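Ticket: Escalator side panel wrap lifting, lower landing
Client: Onham (shopping center, food level)
Install: Wenon Graphics
Status: open, waiting on material

Fri 7:40 am
Mall ops called. Bottom two panels lifting on the up side, leading edge. Top panels fine. Client wants it flat before the July promo. Told them no hand-pressing, no tape. Somebody had already put tape on it.

9:15 am
On site. Lift is on the outer corner of panel 4, runs along the lower edge. Adhesive has gone gray with dust so it won't go back down. Laminate still bonded to the print, so not a lamination problem. Color fine, no fading. 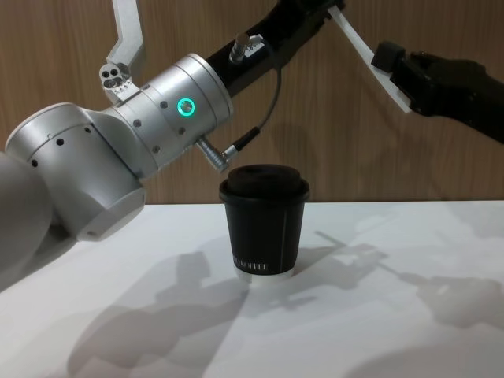 Green ring light on the arm, white tabletop.

Checked so far:
- Surface temp OK
- Panel is brushed stainless, not painted like the drawing said
- Cleaner residue along bottom edge, slippery to the touch
- No edge sealer on the two bad panels. Sealer on the others

Asked ops what the night crew uses on the stainless. Some kind of polish, oil based. They wipe right over the graphic edges. Thats probably most of it.

11:05 am
Pulled a test strip at the corner. Came off with almost no heat. Wiped bare metal with alcohol twice, cloth still came up dirty the second time. Stuck down a scrap of the Allov film, left it alone while I measured.

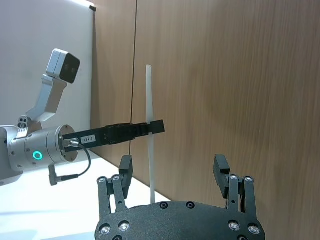 Scrap was holding at the clean spot. Same scrap on an unwiped spot peeled with a fingernail. So film is ok, prep is the issue, plus the missing sealer. Not going to claim on the roll.

1:30 pm
Called Siriwardena print shop re reprint. They still have the file, but the lower panels were output at 1000 mm wide and need 76 mm more bleed to wrap the return. Old print stopped right at the edge, which doesnt help. Sent corrected dims. Overall run is 267 cm, unchanged. 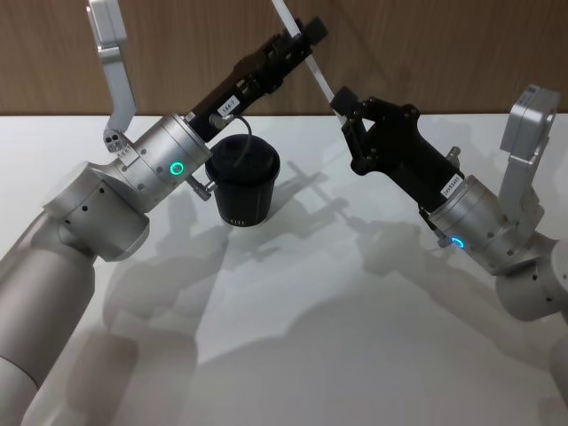
Left and right arms over the table, wood panel behind.

Fix plan:
1. Strip both lower panels, remove all adhesive
2. Degrease, then alcohol, until cloth is clean
3. Reprint w/ extra bleed, wrap the return
4. Edge seal everything, incl. the upper ones again
5. Cleaning crew to keep polish off the grahpics, ops to post a note

Need escalator locked out for the job, after close only. Ops to confirm which night. Invoice question still open, do not bill the reprint until Wenon office signs off.

4:20 pm
Reprint queued. Trimmed the loose corner so it can't catch on anyone. Looks rough but safe. Leaving ticket open.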